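Two arms, one cup, and I have been putting off writing this thread since July. Get a tea, I do go on a bit.

For anyone new – I'm Valter, I build things in the shared workshop at Zolthorpe, and the silver arm is called Hera. The white one hasn't earned a name yet (Ok-hee calls it Plollum and I fear it will stick).

The job is to pick up a takeaway cup by the body, leave the lid alone, and put it down again. My first go at the code was 27 lines long and very sure of itself!
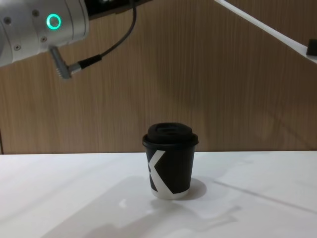 Green ring on, cup in its spot. Oct 31, 2020

Cables next, as lots of you asked. Leave far more slack than looks sensible, then turn every joint by hand and watch the loop as you go. Jae-hoon taught me that and I've been grateful ever since.
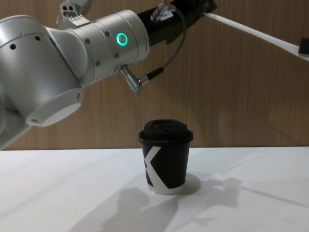
I'm also keeping the speed at 18 per cent for now, which feels like watching paint dry, but I'd much rather be bored than mopping. Byung-chul wants it faster. Byung-chul can bring his own cup.

Still to sort: where the second arm parks while Hera is busy, and a softer grip for thin paper. If you've used foam pads for that, do tell me which thickness – I've got 5 mm here and it seems a bit much.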